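Play food: foam, wood or hard plastic?
Toys and Play board — 11 replies

jatoi_mum
Posted Thursday, 7:12 am

We're setting up a pretend kitchen corner in the rumpus room before December and I'm stuck on the food. The kitchen itself is sorted (second-hand Stenard, a bit chipped, fine). The kids are two and five. I've looked at foam fruit and veg, the wooden sets that cut in half, and the hard plastic stuff in a net bag. Budget is $300 for everything including plates, and I'd like to keep a good bit of that for a small table.

What has lasted at your place? And does the colour of the plates matter? My five-year-old is very keen on sorting at the moment.

dunmore_rd
Posted Thursday, 7:40 am

Wood. We had foam and the two-year-old bit a piece out of the pear in the first week. I would not give foam to a child who still mouths things. Wooden ones get dented but they don't come apart.

Chak-lun Wan
Posted Thursday, 8:05 am

I'll put in a word for foam, with the same warning about age. I do a sorting table for a playgroup of three to five year olds and we've used mixed pieces for a couple of years. Foam is quiet when it hits the floor, it's light, and the bumpy skin on an orange gives small hands something to hold. The hard pieces roll off and wake the babies next door.

On plates, yes, I think colour matters if sorting is the game. Two plates is plenty to begin with. Ours are one red and one green, both round with a black rim, so the shape is the same and the colour is the only difference. Vegetables go on red and fruit goes on green. 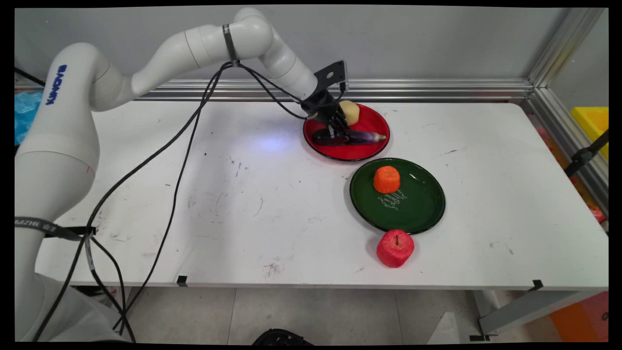 I start them with a few pieces and leave at least one off the plates, so there is always something still to be placed. An eggplant and a potato make a good pair for the red plate, one dark and long and the other pale. Apple and orange are easy for the green one. Once they have that, swap the rule and sort by colour. The red apple goes over to the red plate and you get a proper argument going about whether that's allowed.

Get a plain pale tabletop if you can. The food shows up well on white. It will scuff, so don't pay for a new one.

dunmore_rd
Posted Thursday, 8:21 am

Fair enough for a playgroup with someone watching. At home with a two-year-old I'd still say wood.

nellitetti_fan
Posted Thursday, 9:02 am

We have the Nellitetti wooden set and I'm a bit over it, despite my user name. The hook and loop dots fell off half the pieces and now the carrot won't stay together. My sister glued hers and it's been okay.

jatoi_mum
Posted Thursday, 12:33 pm

Thanks all. Chak-lun, do the foam ones fade or go grubby? And how do you clean them?

Chak-lun Wan
Posted Thursday, 12:50 pm

They do get grubby. I wipe them with a cloth and a little dish soap and leave them on a rack overnight. Don't soak them, the middle takes days to dry. Stems are the weak point on apples. Kids pick them up by the stem, so check them now and then and throw out any that are working loose.

poplar_flat
Posted Thursday, 1:15 pm

I disagree about the plates. We tried sorting by fruit and vegetable with our four-year-old and all it did was teach her that tomato is a trick question. She had more fun when we stopped correcting her and let her serve lunch — eggplant and orange on the same plate, whatever she liked.

If you do want plates, buy ones with no writing on them. Ours has a word across it and she kept asking what it said every time she put something down.

Chak-lun Wan
Posted Thursday, 1:31 pm

Our green plate has white writing on it and the kids put the food on top of it. Hasn't been a problem. I agree about serving lunch though, they do that after the sorting anyway and I don't stop them.

serano_west
Posted Thursday, 6:48 pm

Check the clearance bin at Serano before you buy anything new. Loose pieces are sold singly there and you can squeeze them before you pay. I'd skip those 1,000 piece tubs online. We were given one and most of it was tiny coins and forks, no good with a toddler around.

jatoi_mum
Posted Thursday, 8:20 pm

Okay, decision made. Wooden pieces for the shared box, and a few foam ones up on the shelf for the five-year-old when the little one is asleep. Red and green plates if I can find them. Will look at Serano on the weekend, and if anyone has a low white table they want gone, please message me.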